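Afonso Loureiro
Thread. Pornden changed its curbside rules in September and I keep getting asked about cans, so I'm putting what I know in one place. I've been saving aluminum separately for three years. I don't work for the town or the hauler.

First, the change. The old system was one cart for everything recyclable. Now paper and cardboard go in the cart, and metal goes in a separate bin that you take out every other week. Glass is drop-off only.

The new route map has 580 addresses on my side of the river. If you're on Mota Road past the bridge you're on the other schedule. The mailer got this wrong for the first two blocks. The website has it right.

Most of the cans that get lost in this town never reach the curb. They go in the bathroom trash, the bedroom trash, the little basket next to the couch. By the time the bag is tied, you aren't going to open it again.

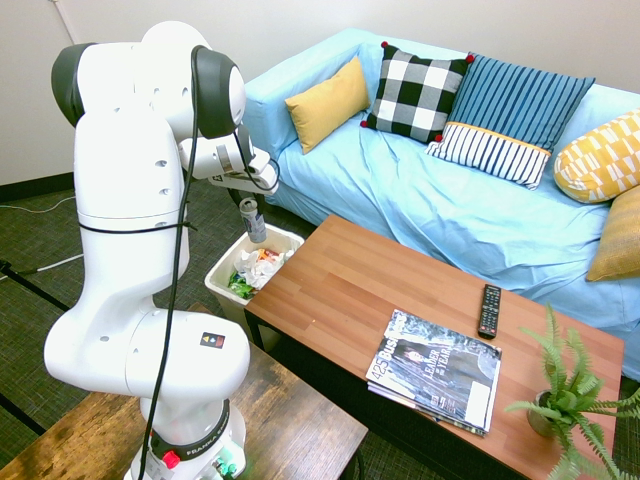 Aluminum can and a white plastic wastebasket.

What worked at my house was a second container in the room where we drink the stuff. We already had a bin in the kitchen and it made no difference. The one by the TV fills up first every time.

Rinsing. A quick swish is enough. I use leftover dishwater. Turn them upside down in the sink for a while and they won't draw ants. In summer I do this every night, in winter I let it slide.

Crushing. The hauler's sheet asks for cans whole, at least for curbside. Flat ones can slide in with the paper at the sorting line. If you're hauling them to a scrap yard yourself, crush all you want. Same metal, fewer trips.

Tabs. Leave them on. I know every school in the county had a tab jar at one point. If your school still runs one, give them the tabs, but the rest of the can is worth more than the tab is.

Things people put in the metal bin that come back with a sticker on them: aerosol cans with something still in them, coat hangers, frying pans, paint cans, foil with cheese baked on. Clean foil is fine if you ball it up to the size of a fist.

Last year I kept a tally because my brother-in-law said it wasn't worth the floor space. 1,078 cans, two adults and a teenager, January to the end of December. A lot of that was seltzer.

We took them to Beltum Metals in four trips. They pay by the pound and the price moves. I'm not going to post what I got, because it will be wrong by the time you read this. Call them in the morning before you load the car.

Beltum wants them bagged in clear bags, no black ones. They will turn you away over black bags. I watched a man repack his whole truck bed in the parking lot.

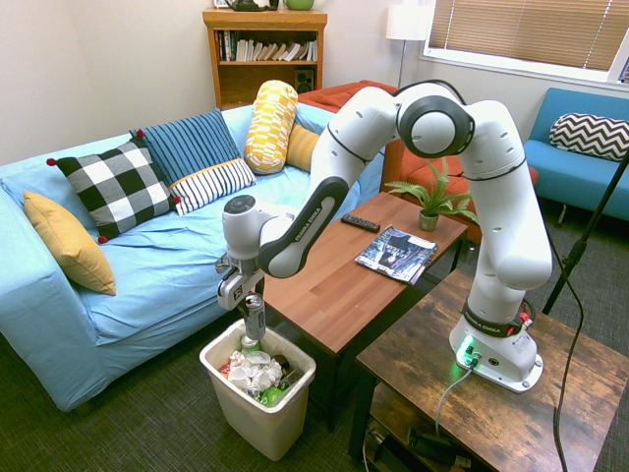 Do I have to take the paper label off a can before it goes in the metal bin?
Leave it on. Labels and shrink sleeves on food and drink cans are accepted in the metal bin, and the hauler's sheet says so on the back page.

Steel cans go in the same bin at the curb. At Beltum you have to separate them. Use a fridge magnet: if it sticks, it's steel. Soup, beans and cat food are usually steel. Soda, beer and seltzer are usually aluminum.

Lids from steel cans: drop them inside the empty can and pinch the top shut. A loose lid is sharp and small enough to fall through the sorting screens.

If you live in the Bomeo apartments, the metal bins are behind the laundry building now and not by the mailboxes. The office ordered 100 small indoor bins for tenants. Ask at the desk, they don't deliver them.

For anybody who can't lift the bin, there's a form for side-door pickup. It's one page and you don't need a doctor's note. My mother's took two weeks to go through.

The drop-off on Mota Road has a limit of 500 cans per visit on the metal side. I've never seen it enforced, but it's on the sign.

Next pickup for the west side is paper, then metal the week after. Bins out by 6 a.m. They came down our street at 6:20 last time and missed three houses.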